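Week 6 notes: writing instructions people can follow

Right, so last week ran over (my fault, I got going about recipe books) and we never got to the bit on order. These notes pick up from there. Bring the soup leaflet again please, and if you've lost it there are spares in the tray outside my door.

Where we got to

We'd agreed that an instruction has a doer, an action and a thing acted on, and that most bad ones have mislaid one of the three. "The lid should be removed" was our favourite. Removed by whom? When? Dineo Mabaso pointed out that her kettle leaflet does this eleven times on one side of paper, and then suddenly shouts DO NOT IMMERSE at you.

Order

Put things on the page in the order the reader's hands will need them. It sounds too easy to be worth a lecture, but have a look at this, from the Gostden shelf leaflet I handed round:

Tighten the bolts fully, having first checked that the back panel is the right way round.

By the time your eye gets to "having first checked" you've already got the spanner out. I built that shelf. I built it twice! The fix is dull: check the back panel, then tighten the bolts. Two short sentences, and the second one can't be reached without going past the first.

The same goes for conditions. "Press the green button if the light is off" gets the button pressed by a good many people before they've met the "if". Turn it round: "If the light is off, press the green button." I'd do this every single time, even when it makes the page look a bit samey. Samey is fine in a leaflet. Save your variety for the essay in week 9.

Warnings

A warning goes before the step it belongs to. Keep the general ones at the front (there will always be some, lawyers like them) but repeat the one that matters right where it matters. The old Starkumeo bread machine booklet has all its warnings on page 2 and the hot tin on page 14, which I find hard to forgive.

Amounts and names

Pick one name for each part and stick to it. In school we were all told off for using the same word twice, and it does real damage here. If it's a "peg" in step 1 it can't be a "pin" in step 4, or your reader will go hunting in the bag for a pin.

With amounts, write the figure and the unit together, and give it where it's used. The De Luca soup leaflet lists 330 ml of stock at the top and then says "add the stock" in two separate places. All of it, twice? Half each time? Fiorella Leone's group reckoned half and half, Jonatan Rønning's group went for the lot at once, and I honestly couldn't tell you which of them was having the better lunch.

Length

The shelf leaflet is 1,477 words. My rewrite came to 404, and I don't think I threw out anything you'd miss. Most of what went was the sort of thing that explains why the shelf is a good shelf — you've bought it by then. Don't treat the short version as a target though. If a step needs three sentences, give it three.

How much does a reader already know?

We'll spend most of the hour on this. Every step is really a bundle of smaller steps, and the writer has to decide where to stop unpacking. "Place the block on the mat" is plenty for most of us. For a five-year-old you might add which way up. For someone who can't see the mat you'd have to say where it is and how to find its edge. 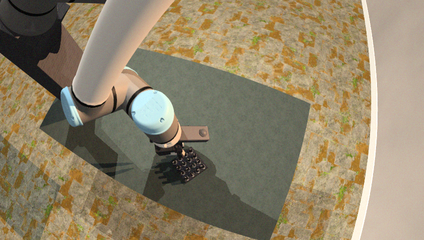 Samran Chaiyaporn wrote after the last session to say that he thinks I'm too keen on unpacking, and that a page which tells grown adults to pick up the screwdriver before using it makes them stop reading altogether. He'd rather have six bold steps with the small stuff tucked underneath for anyone who wants it. I think he's half right, and I'd like us to argue it out.

For next time

Take one thing you do at home without thinking (making the bed, changing a bulb, feeding the cat) and write it up in no more than 196 words. Swap with someone and do exactly what theirs says, no helping. Note down every place you had to guess.

Then read the Ovik handout up to the end of section 3. Section 4 is about diagrams and we'll do it in November, so leave it alone for now.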